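Opinion > Home and Work > Desks

Last updated: 22 April 2026

In defence of the desk with things on it

My sister-in-law has a desk with nothing on it. She bought it from Szalai for 880 pounds, and it came with a leaflet telling her to remove every object at the end of each day. She does. Her pens, charger and vitamins go into a drawer, and each morning she spends a while getting them back out again.

I think this is a poor way to use a desk, and I think the advice behind it is poor as well.

A desk in a bedroom or a small flat is seldom only a desk. It is where people drink, take their tablets, charge the phone and put on hand cream. If there is a shelf unit over it and a power strip on the wall, it will collect the things that belong to all those jobs. A shaker bottle, a brown mug, a jar with a white lid and an orange cup can all end up within a short reach of the chair. I don't see what is gained by carrying them to another room.
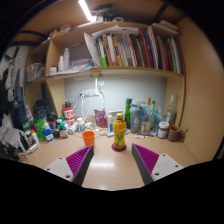
GILDALE, April

Pallavi Kashyap runs the Plivlow tidying course at the library here, and I went to the first evening expecting to disagree with her. Her rule is that a desk may hold four objects. A lamp counts as one. A cup counts as one, and so does the coaster under it, which seemed harsh to me.

When I asked where the rest should go, she said "away". Most of the people in that room rent. They have a desk, a bed and part of a wardrobe, and there is no away. The Gornico storage boxes she recommends cost money and then need a place to stand.

I will give her one point. Things at the sides and back of a desk do no harm, and things in the middle do. If you have to shift a drink and a heap of papers before you can open a book, you will put off opening the book. So I would keep a clear patch at the front, big enough for both elbows, and let the bottles and tubs crowd together at the edges where they like. 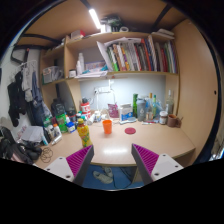 A red coaster and an orange cup, with the bottles and tubs grouped to the left.

Tsutomu Hamada wrote to this page last month to say that a full desk is a sign of a full head. He had timed himself looking for a pen and it took some 2 minutes. I would say he needs a pot for his pens.

Cables are a fair complaint. A loose coil on the corner catches on sleeves and looks worse than any number of jars, and a cheap clip sorts it out. Empty bottles should go too, and anything past its date. I did my own desk on Sunday's principle, as my mother called it, meaning you throw out only what you would be ashamed to be asked about. It filled half a carrier bag.

The rest went back where it had been. I knew where all of it was before I started, and I still do.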